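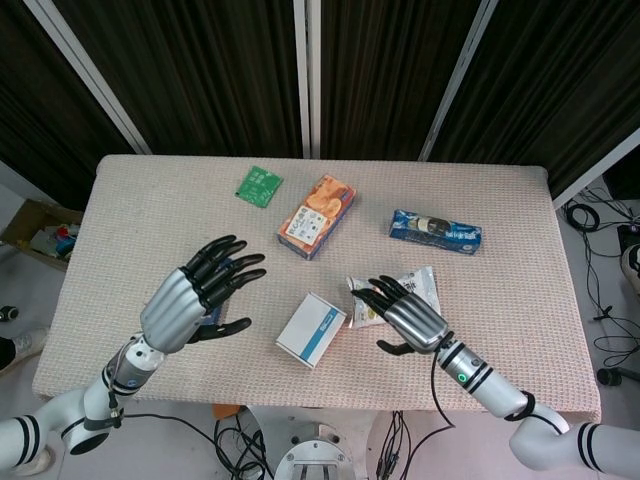 Pale pink cloth, fine texture, on a rectangular table.

Farkholm Linen Library
Interim progress report to the Imholm Fund
Prepared by Eimear Costello, project lead
5 March 2025

Summary

The linen library is open and lending. The washing is under control, the ironing is under discussion, and the booking system works on most phones. We have spent less than planned on cloth and a good deal more than planned on stain remover. We are asking for one change to the budget, explained under Money, and for a little patience on the matter of napkins.

Background, for anyone new to the file

Farkholm has plenty of halls and very little to put on the tables in them. People who wanted a decent-looking retirement lunch or a wedding supper had three choices: rent from the hotel supplier out on the highway, buy paper on a roll, or ask an aunt. The library lends washable tablecloths and runners to any household or group in town for a small flat fee, waived on request. The borrower picks up a bag, uses what is in it, and brings it back dirty. We wash it. That is the whole idea, and it fit on one page of the application, which I now look back on with some fondness.

Loans

We have made 103 loans since opening in December. The target for the period was lower than that, and I would like to take credit, but a large part of the difference is the high school band's dinner season, which we did not know existed when we wrote the target.

Weddings borrow early and cancel late. Funerals borrow the same afternoon and return everything folded, often in better shape than it left. Birthday parties for children return a bag with a knot in it, and we have learned to open that bag outdoors.

The stock now stands at 29 full-size cloths, plus runners. White is asked for most often and is the color we least like to lend. The pale pink was a gamble on my part. It came as a discontinued lot at a friendly price, with a fine texture to it, and I expected to be explaining it to you in this report as a mistake. It is booked steadily. Borrowers tell us it hides crumbs and flatters a ham. I have ordered no more of it, on the theory that one should leave the casino while ahead.

Late returns have been milder than we feared. Five cloths are out past their date as I write. Four of these are with people we see every week at the grocery store, and they know that we know. The fifth went to an anniversary party at the lake, and the borrower has stopped picking up. We will send a letter. If the letter fails we will write the cloth off under breakages, a heading I admit was designed with glassware in mind.

Washing

Washing is the real work of the project and it deserved more than the two lines it got in our application.

We began with a home machine in the back room, which took one large cloth at a time and sounded unhappy about it. In January Faizal Mangundap worked out an arrangement with the Omeck laundromat on Depot Street: we get the big front-loaders during their slowest hours at a reduced rate, and in exchange we leave the lint traps cleaner than we found them. Turnaround from drop-off to shelf is now short enough that a cloth can go out on consecutive weekends.

Faizal also keeps the stain book. It started as a sheet of paper and has become a binder. Red wine turns out to be an easy opponent if met early. Candle wax takes brown paper and a warm iron. Turmeric we have stopped fighting; a cloth with turmeric on it is moved to the "buffet" shelf, where a casserole can be stood on the spot. Barbecue sauce comes out and then, some days later, comes back. Faizal is looking into this and has asked me to say that he has theories.

One batch came out of the dryer noticeably shorter than it went in. The care labels had been clear on the subject. These cloths are now listed as "card table size" and have been popular.

Ironing

The application said that all linen would be lent "pressed and ready to use." I wrote that sentence in a warm room with a cup of tea, and I would like to withdraw it.

A full-size cloth takes one person a long time to iron well and two people a slightly shorter time plus an argument. During the December rush Dewanti Khoo and I ironed on most evenings, and at the end of it we were both of the opinion that a wrinkle is a natural thing. Since then we have hung cloths damp over the long rail, smoothed them by hand, and lent them with a card that says how to finish them at home. Complaints have been few. One borrower sent a photograph of a crease. It was a good photograph and a fair point.

We did look at a secondhand flatwork ironer. The machine was sound, the price was fair, and the door of our building is narrower than the machine. We have not pursued it.

Booking

Arif Hartono built the booking page in his spare time and has been gracious about what people do to it. Borrowers can see what is free, reserve by date, and choose a pickup slot. In the first weeks it would let two parties reserve the same cloth as long as they did it at the same moment, which we assumed would never happen. It happened with both sides of a family planning separate parties for the same baby. They have since held one party. Arif fixed the fault the same evening.

About half the telephone calls we used to get have gone away. The remaining callers are people who would like to talk about tablecloths, and we are happy to have them.

The sizing guide needs another rewrite. We ask people to measure the table. They measure the room, or tell us how many people are coming, or say "normal." Patricio Insaurralde has drafted a version that begins with a length of string, and we will try it on the next round of borrowers.

Mending

Patricio runs the mending table. Small holes and pulled hems are repaired in house, and anything past saving is cut down for runners. He had hoped to teach basic hemming as an open class. The first session drew a good crowd who had mostly brought their own pants. He hemmed a great many pants. The second session will be advertised differently.

We said we would offer napkins by now. We do not. Napkins are small, they multiply, they leave in pockets, and every one needs the same care as a tablecloth for a tenth of the gratitude. We would like to move them to the second year. If the Fund feels strongly about napkins we will of course reconsider.

Money

Spending to date is $3,803, which is under the plan for this point in the year. Cloth was cheaper than quoted, mainly thanks to the pink. Laundromat time came in close to the estimate. Supplies are over, and the binder explains why. Rent on the back room at the Ismail building is unchanged, and the landlord has let us put up more shelves at our own expense and, in his words, our own risk. They have held.

We ask permission to move the unspent cloth money into washing and supplies. No additional funds are requested. Receipts are attached, apart from one that went through the wash in my apron. The store has promised a copy.

Coming up

Graduation season is the next heavy stretch, and we are taking reservations for it already. Before then we plan to label every cloth with its size in thread, since the ink labels have been fading into a uniform gray smudge. Arif will add reminders to the booking page, worded by Dewanti, whose first draft was considered too firm. The hemming class will run again. I will write to the lake.

You asked in your last letter whether a site visit would be convenient. Mornings are best. If you come in the evening you will be handed one end of something and asked to fold.

Eimear Costello
Farkholm Linen Library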